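4. Setting up the cup point

This section covers the table, the clear cup container and the paper cups of a Wivano refreshment point. Fixing the table legs is covered in section 3. Read the whole section before opening the cup sleeves. 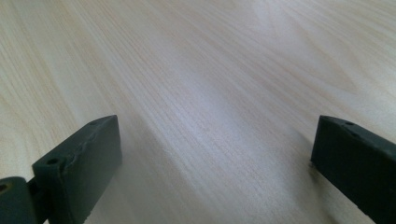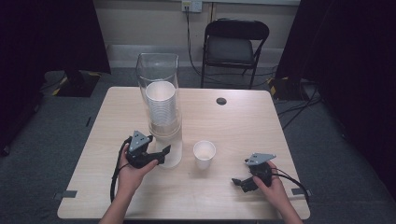
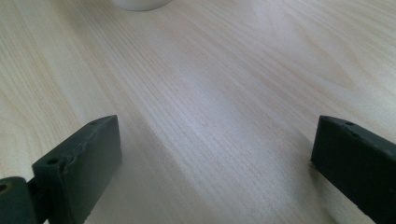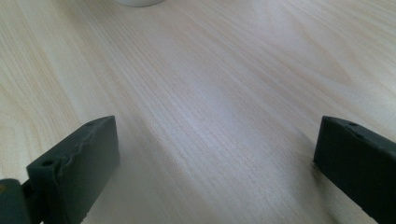
Fig. 4. Table top with pale wood-grain finish. The second view shows the container with its stack of cups, and one cup set out on its own.

4.1 Preparing the table top

1. Wipe the top with a damp cloth, following the grain. Dry it with a second cloth.
2. Look across the surface from a low angle with the room lights on. The finish reflects light in a soft band, and smears are easiest to find there.
3. Leave the cable hole clear. Do not stand cups or the container over it.

Note: The reflection moves as you walk round the table. A pale patch that stays in one place is a mark in the finish and should be reported to Ulwood with the part number, 2,914.

CAUTION: Do not use scouring pads, bleach or solvent cleaners on the top.

4.2 Filling the container

1. Wash your hands. Rinse the container and let it drain upside down until fully dry.
2. Stand the container upright on the table, back from the front edge.
3. Open one cup sleeve at the end marked with the tear strip. Hold the cups through the sleeve — do not touch the rims.
4. Lower the stack into the container with the open ends facing up, then draw the sleeve off.
5. Check that the stack stands straight. If it leans, lift it out and start again from step 4.

Note: Do not press the stack down. Cups that have been forced together are hard to separate and may split at the rim.

4.3 Setting out a single cup

1. Take one cup from the top of the stack, holding it by the side.
2. Stand it on its base, open end up, clear of the container.
3. Throw away any cup that is creased or will not stand level.

CAUTION: Paper cups are for single use. Do not return a used cup to the stack.

4.4 Restocking

Cups are supplied in cartons of 400. Keep opened cartons closed and off the floor, in a dry cupboard. Wash the container each time it is emptied — topping up leaves the oldest cups at the bottom.

Replacement containers are ordered from the Brombridge store. Questions about this section go to Graham Cropper, extension 920.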